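Clatero Open Day

The Clatero Open Day is a public demonstration of industrial robots held each September at the Clatero works in Brolleo. It is organised by the applied automation group of Clatero, a firm that designs handling cells for small manufacturers, and is open without charge to visitors who have booked a place. The programme consists of live demonstrations, a tour of the assembly hall and a question period with the engineering staff. The part of the day given most time is the bin-picking demonstration, known within the firm as the Akpan cell.

Background

The event began as a private viewing for customers who wished to see a cell running before placing an order. It was opened to schools and the general public after the firm moved to its present site, where the demonstration hall can be reached without crossing the production floor. Attendance at the most recent open day was 162, not counting staff. Visitors are taken round in groups of no more than 20, a limit set by the width of the marked walkway beside the cells.

The day was suspended for one year when the hall was re-roofed. A short evening session was held in its place at the Wilidier technical college, using a tabletop arm and a reduced set of parts. Some of the teaching material written for that session, including the printed guide to grasp planning, has been kept in use.

The bin-picking demonstration

Bin picking is the removal of separate parts from a container in which they have not been placed in a fixed order. It is regarded as harder than picking from a tray or a conveyor, as the position and angle of each part must be found before it can be gripped, and as the parts may touch, overlap or rest against the walls. A robot which follows a single taught path cannot do it reliably.

The Akpan cell uses a six-axis arm and a set of plain rectangular blocks. Blocks were chosen in preference to castings or pressed parts because visitors can judge by eye whether a grasp is likely to hold. The bin is deliberately shallow, so that the tool can be watched from the walkway throughout the cycle.

At the start of each run a member of staff tips the blocks into the bin by hand. The control software then builds a list of possible grasps and ranks them. Grasps near a wall are given a lower rank, as are those in which a finger of the tool would have to pass close to a neighbouring block. The arm approaches the chosen block from above, closes the gripper, lifts and places the block on a rest outside the bin. If the gripper closes fully, the software takes this as a missed grasp and moves to the next entry in the list.

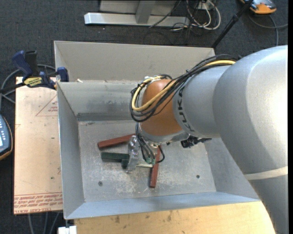

This page was last changed on 10 February 2022.

Equipment

The arm carries KUKA lettering and is of a silver-grey finish with an orange-brown joint at the wrist. Its cables are led over the outside of the arm and tied in a bundle, with slack left in wide loops beside the wrist. This arrangement is common on cells that are altered often, since a cable can be changed without opening the arm. It has the drawback that the loops may catch on the bin wall when the wrist is turned through a large angle, and the path planner treats the bundle as a solid body for this reason.

The tool is a metal gripper mounted below the wrist. Thinner cables run down to it and end near small green connectors. The blocks are long and narrow, in reddish-brown and dark green, and they come to rest at different angles - some nearly flat along the bin, one pointing towards its front.

The bin is an open rectangular container of grey metal. A bar clamp is fitted at one corner. Even a small shift of the bin between measuring and picking would put every stored grasp out by the same distance, and staff check its position before each group enters the hall. The floor of the bin is scratched and scuffed. The firm has declined to resurface it, on the grounds that bins in customers' works are seldom in better order.

Operation during visits

The arm is run at reduced speed when visitors are present. One operator stays at the cell with a handheld control unit and can stop the motion at any time. A full run takes about 4 minutes, after which the blocks are returned to the bin and the cycle is repeated. The cell had completed 900 recorded picks in public sessions by the end of the most recent open day. Missed grasps are left in the record and are explained to visitors as they occur.

Questions are taken between runs. Those most often put to the staff concern the cost of a cell, the time needed to teach a new part, and whether the arm can be used without a guard. The printed guide deals with the first two. On the third, the firm's stated position is that the answer depends on the tool and the part as much as on the arm.

Related events

Wilidier technical college holds a half-day visit to the works for its second-year students, separate from the public day. It follows the same order but includes a practical exercise, in which students mark what they take to be the best grasp on a printed plan of the bin and compare it with the software's choice.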